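**Clester students to show sorting project in October, with the failures left in**

CLESTER — The Fulleck Robotics Club will open its fall project to the public in October, and its adviser would like visitors to keep their expectations modest.

The project asks students to teach a machine to pick up small soft things: watch straps, necklaces, bracelets, bits of string. Students work a pair of hand-held grippers themselves, and the recordings are used to train a program that is supposed to copy them. So far it copies them unevenly.

"I have read plenty of announcements that say a student robot can do a job," said Iraís Becerra, who advises the club. "Then you ask how many tries it took. We would like to put the tries in the announcement." 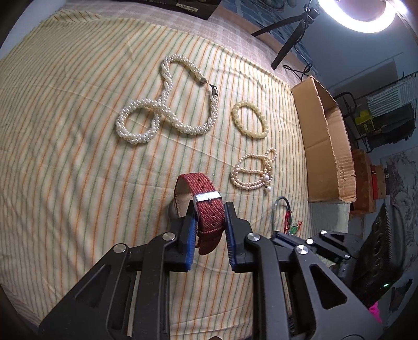
Club members made 541 recordings over the summer. They threw out 142 of them, mostly for dropped pieces and for hands that moved too fast to be of any use. The program trained on what was left has been tested on a single task, lifting one item off a cloth and putting it in a cardboard box. It managed that in just over 50 percent of attempts. Pearls did worst.

The club was offered a spot at the Harahap Student Showcase under the heading "Robots That Sort Like People." Members voted to ask for a different heading. As of this release the organizers have not answered.

Becerra also has doubts about the usual claim that projects like this one prepare students for jobs. "Maybe," she said. "They have learned to label files properly and to repeat a boring thing carefully. I can't tell you what that's worth in ten years — and I don't trust people who say they can."

The open evening starts at 6:30 p.m. in the Lavier Building. Visitors may try the grippers. Admission is free. The full log of attempts, including the bad ones, will be on the table by the door.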